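Lindholm countertop drying mat, 7 months in

Bought this in October, writing it up now, 21 May 2024. Short version: good mat, annoying edges, would buy again at the sale price. Long version follows, typed fast on a lunch break.

Size large, the gray one. Paid 20 bucks. It's gone up a bit.

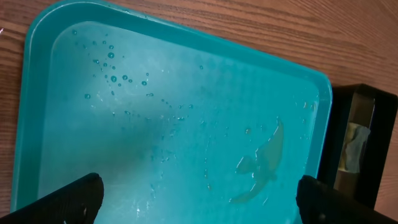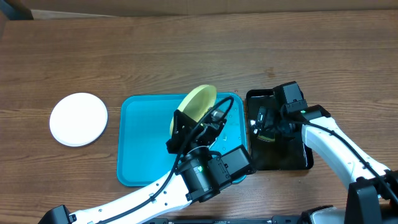
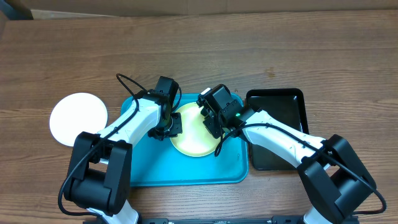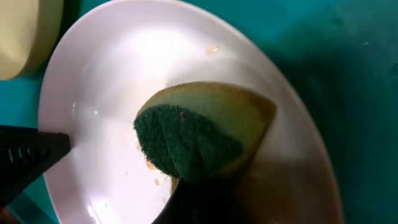
OK so the mat. Fabric top, foam in the middle, some kind of rubbery dots underneath. I came to it from the Bulon, which was thinner and went sour after a few weeks no matter what I did. If you have only ever used a plastic tray you'll know the look of the first photo, drops just sitting there on the teal in beads and going nowhere until you wipe them. The Lindholm drinks that up. Full load of glasses after dinner, top feels damp, counter under it is dry. That was the whole reason I switched and it does that part really well.

Drying time. Slower than the box says. Light load, dry by bedtime. Heavy load, still clammy in the morning, and if it's humid out forget it, hang it over the oven door. I fold it in half over the faucet on bad days. Not pretty but works.

Washing. Label says cold, gentle, no dryer. I did cold, gentle, no dryer for the first couple months. Then I forgot and it went through a hot wash with the towels. Shrunk maybe half an inch on the long side and the corners curl now. They curled a little before too so I can't blame it all on me. The stitching on the edge is the weak spot, one corner has a loose thread I keep trimming. Probaly shouldn't trim it.

Smell. None so far if I wash it weekly. Skip two weeks and yes, you'll notice.

Stains. Coffee came out. Tomato sauce didn't. Turmeric, don't even ask. Get the gray, the cream one would be wrecked in a day.

Grip. Dots underneath hold fine on my laminate. On a friend's stone counter it slid around when we loaded a heavy pot. Put a damp cloth under it, fixed.

Fit. Large is too large for a small kitchen. Mine covers most of the counter left of the sink and I lose that space whenever its out. Medium would've done for two people. Measure first, the size on the package doesn't include the border.

Also tried, quickly:

Fleta silicone mat. Ridges, wipes clean in seconds, never smells. But the water pools at the low end and you have to tip it into the sink. Glasses trap steam on it. Kept it for hot pans.

Gruvavham wire rack. Holds way more, takes up way more. 9 inches tall before you put anything in it. Rusty at the feet by spring. Returned.

Pros: soaks up a lot, folds flat, quiet when you set glasses down

Cons: curly corners, slow in humid weather, loose thread, no hanging loop!! why no loop

4 out of 5. Add a loop and it's a 5.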